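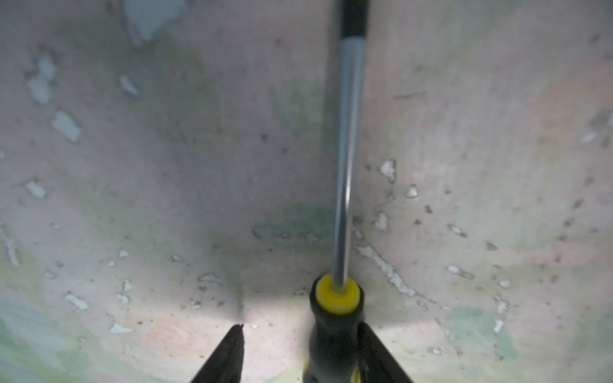 Ticket 795: Bench top surface, corner station

Site: Storkley, tool room
Product: Toom printed table covering
Status: Open
Opened: Thursday, January 2, 2025

Problem reported

White coating is lifting from the table covering. Flakes and grit collect on the surface and get into the tool bin. The pastel print is scuffed. Small tools are kept in the blue bin between jobs.

Checks

1. Bin. Translucent blue plastic, rectangular. Inspected from above with the screwdriver in it. Rim and ribs show no obvious damage. Dark specks and gray smudges are on the table surface outside the bin. 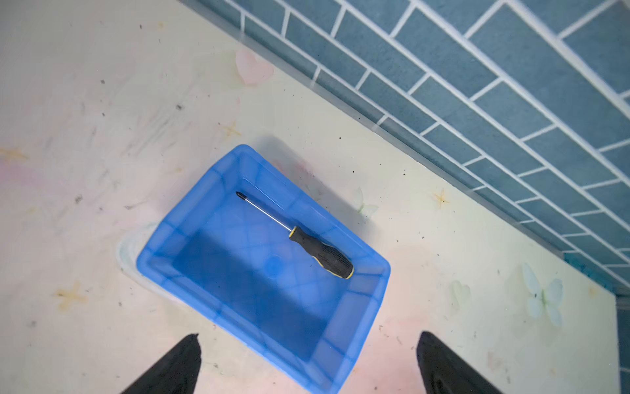

Black and yellow Phillips-style screwdriver in the bin.

2. Surface. Peeling is in patches, with a few larger flakes. Wiped a test patch with a damp cloth, 100 strokes, no detergent. Loose dirt came off. Scuffs did not. The edge of one patch lifted further, so wiping was stopped.
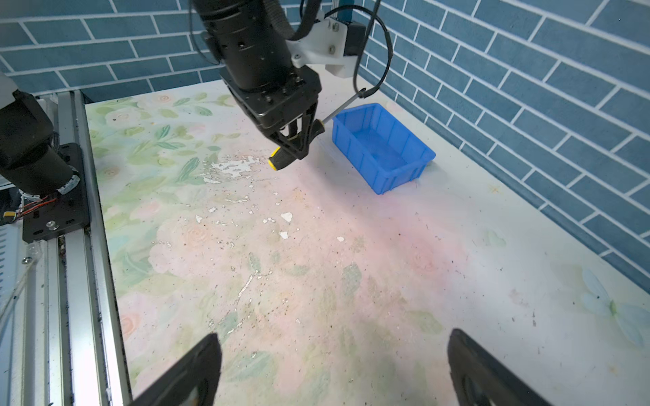 Fonotow cleaner was tried next on a second patch at 1:130 dilution. Same result. Scraping is not recommended. The print sits directly under the coating and marks easily.

3. Corner and edge strip. Dark specks in the joint between the covering and the tiled wall on the right side. A dry brush reaches most of it. Check the screw head near the corner for looseness while brushing. Do not overtighten. 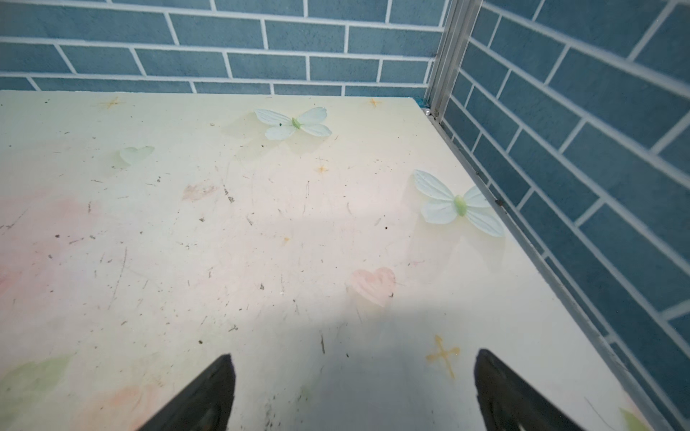

Quote requested from Tikosstead for a replacement covering, 600 mm roll, plain or printed. Lead time not confirmed.

Workaround

Dry brush the surface before each job. Tip the bin out and wipe the inside before tools go back in. No solvent on the printed areas.

Next action

Recheck the peeled patches in April, or earlier if the coating lifts at the edge strip. Keep ticket open until the quote is received.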